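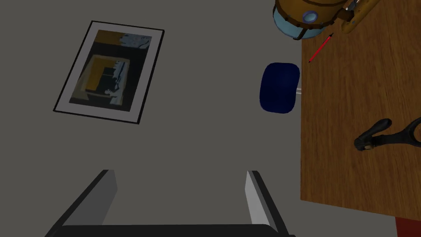 Attachment 1: Wrist view, simulated bench, gripper open. Framed picture upper left, red pen on the table.

Support > Automation > Packing bench > Pick assist

Ticket subject: Pick assist passes every practice run, still stops at the bench
Site: Mikstead, packing
Opened: 28/11/2024
Opened by: Ajith Nadar
Priority: Normal (I asked for High)
Status: Open, waiting on vendor

PROBLEM AS REPORTED

The arm on bench 3 stops during mixed orders and waits for a person to press Resume. On the order sheets this goes down as "assisted pick." On the floor it goes down as somebody walking over, looking at it, moving the item and walking back to their own work.

When we signed up for the Pronero package we were told the packers would be free for checking and wrapping. What they have now is checking, wrapping and standing guard over the arm. I would like that written down somewhere, so I am writing it down in this ticket.

The attached view is from the simulated bench that Kamath set up for us. It has the sort of thing we send out, a framed print and small desk items, plus a few larger pieces up at the top. The arm does fine in there. I don't doubt the results. I doubt what they tell us about bench 3.

STEPS ALREADY TRIED

1. Restarted the controller. No change.
2. Cleaned the camera cover and the finger pads. No change that I could see.
3. Reloaded the item list from the Jeridell stock system. This fixed two wrong weights and nothing else.
4. Slowed the arm to 60 percent. It stops just as often and takes longer to get there.
5. Ran the simulated bench again with the same item list. Passed.

REPLY FROM KAMATH SUPPORT

Thank you for the detailed report. Since the simulated run passes, we believe the grip planner is working as designed. Please confirm that items at bench 3 are presented singly, with clear space on all sides. Please also confirm that operators are not reaching into the work area during a cycle, as this will trigger a protective stop.

REPLY FROM AJITH NADAR

Items are not presented singly. They arrive in a tote, the way they arrived before we had the arm, and the sales visit was done standing next to one of those totes. If somebody has to lay everything out with space around it, then I have a person whose job is setting the table for a machine. I can't find that job in the proposal.

On reaching in: yes, it happens. People reach in when the arm is about to pinch a print by the mat. They have been told not to. I have told them myself. I also know why they do it – damaged prints get counted against the bench, and the bench has a person's initials on it. The arm doesn't sign anything.

Please tell me which stops in the log are protective and which are the planner giving up. Both show as code 4.

REPLY FROM KAMATH SUPPORT

Code 4 covers both conditions in the current release. A split is planned for December. In the meantime we suggest the following:

- Turn on extended logging under Settings, Diagnostics.
- Set flat items to "edge grip" in the item list.
- Place a mat on the bench with a plain, even surface.
- Run a single item type for one shift and compare.

REPLY FROM AJITH NADAR

Extended logging is on. Results of the rest:

Edge grip on flat items helped. Framed prints that lie square to the arm are now picked up most of the time. Prints lying at an angle are still a problem, and it is worse when something soft is up against them. I notice the print in the simulated view is lying at a good tilt too, and the same test is marked as passed, so I would like somebody to explain the difference to me without using the word "environment."

The plain mat is down. The packers like it because it's easier on the frames. No effect on the stops.

Single item type for a shift: it ran well. It also meant orders with more than one kind of thing in them sat in a pile until the shift was over, and the late crew had to work through the pile by hand. The weekly report then showed bench 3 as our best bench. I have asked for a note to be added to that report. If the number goes upstairs by itself, the next thing that comes down is a smaller crew.

Which brings me to a question that may not be yours to answer. The dashboard has a field called "labor released." It goes up each time the arm finishes a pick. It does not go down when a packer leaves another bench to press Resume. Who decided that, and can it be switched off?

REPLY FROM KAMATH SUPPORT

The "labor released" figure is an estimate based on completed picks and is meant for planning only. It can be hidden for individual users but not removed. We have passed your comments to the product team.

For the angled prints, please send the extended logs from one full shift. We may need to adjust the approach path. A remote session can be booked for this.

REPLY FROM AJITH NADAR

Hiding it from me doesn't help. I'm the one who knows it's wrong.

Logs sent. Book the remote session for the first half of a shift, please, with mixed orders running, and have your engineer on the line with the person who works the bench and not only with me. She can hear a bad pick coming before the code shows up, and so far no form has asked her anything.

To be fair to the thing, two of the packers would keep it. The heavier boxes were hard on their wrists and the arm takes those without trouble. I'd keep it for the boxes too. What I won't do is sign the acceptance sheet for mixed orders on the strength of a simulated run.

INTERNAL NOTE, MIKSTEAD

Until the session is done:
Bench 3 takes boxes and square flat items only.
Angled or mixed totes go to benches 2 and 4 by hand.
Write every walk-over on the clipboard, with the time – the real time, including the walk back.
Press Stop before reaching in. I will take the hit on the pick rate.

Acceptance sheet: not signed.

Recent tickets
Jeridell stock sync drops item weights
Resume button sticks on bench 3
Pronero dashboard: change who gets the weekly report
Label printer offline after update
Request: separate codes for protective stop and failed grip

This support site uses cookies to keep you signed in and to remember your ticket filters. Accept all | Manage settings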